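Washing cotton placemats without losing the dye

I have been keeping notes on laundering woven table linen for a couple of years, mostly because I ruined a set early on and wanted to know which step did it. These notes cover yarn-dyed cotton in strong colors: purples, reds, deep yellows. Printed cloth behaves differently and so does linen.

The first thing to establish is whether the dye is fixed. Manufacturers' labels are not much help. The set I bought from Skandano said "wash with like colors," which is no use when the cloth has three colors in it. I test each new set by wetting a corner on the back, laying a white cotton rag over it, and pressing with an iron on medium for a few seconds. If the rag picks up color, that set gets washed by hand until it stops. Purple has been the worst in every set I have owned. Yellow almost never moves, but it shows whatever the purple gives up.

Water temperature matters more than detergent. I wash at 90 degrees Fahrenheit, measured with a kitchen thermometer in the sink. My machine's "cold" setting comes in well below that in winter and the detergent does not dissolve completely, which leaves pale streaks that look like fading. They rinse out. I spent one whole winter thinking they were permanent.

Detergent: a plain liquid without optical brighteners. Brighteners sit on the fiber and reflect a bluish light, and on mustard or gold that reads as a dirty green. I used Flurker liquid for a long time and have no complaint except the cap, which is marked in lines too faint to read. I now use a measuring spoon. One teaspoon per sink is enough for 4 mats. More than that and the rinse takes twice as long.

Salt and vinegar do not set dye in commercially dyed cotton. I tried both on two halves of the same mat, with a plain water control from the same set, and after five washes I could not tell the pieces apart in daylight. Vinegar does help remove hard water residue, so there is some reason to keep a bottle near the sink.
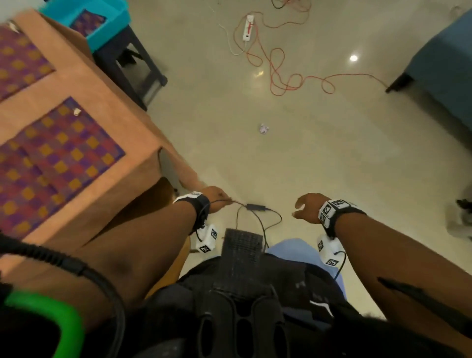 The purple and mustard set.

Drying is where most of the shape is lost. A woven mat shrinks more along the warp than across it, and if it hangs from one edge the weight of the water pulls the opposite way, so you end up with a trapezoid. I dry flat on a towel, then swap the towel after an hour. While the cloth is still damp, I pull each mat square by hand, working from opposite corners. A tape measure is useful the first few times. After that your eye is good enough.

Tumble drying on low is acceptable for mats with a tight weave. On loose weaves it raises a fuzz that dulls the color, and the fuzz is often mistaken for dye loss. A fabric shaver will take it off. I have an Adex shaver with a worn blade guard and it has snagged twice, both times at a border where the weave changes direction. Go along the border, never across it.

Ironing: face down, slightly damp, steam off. The steam from my iron spits when the tank is low and leaves rings. If a ring does appear, wet the whole mat and start over. Spot wetting only moves the ring outward.

Stains, in the order I meet them. Oil needs dish soap worked in dry, before any water. Coffee comes out with cool water if you get to it the same day. Turmeric I have never fully removed, though sunlight weakens it a good deal. I left one mat on a windowsill for 48 hours and the spot went from orange to a faint straw color, but the purple next to it had visibly shifted too. I would not do that again on a set I cared about.

Storage is simple. Flat, in a drawer, out of direct light. Rolled is fine. Folded mats take a crease at the same line every time, and the yarn wears there first. The oldest set I own, from a shop called Beyene that has since closed, has a pale line down the middle of every mat from years of being folded in half.

I still want to test the color catcher sheets sold for mixed loads. I have a box and have not opened it. The plan is to run one with a new purple mat and one without, same cycle, with a strip of white cotton in each load for comparison.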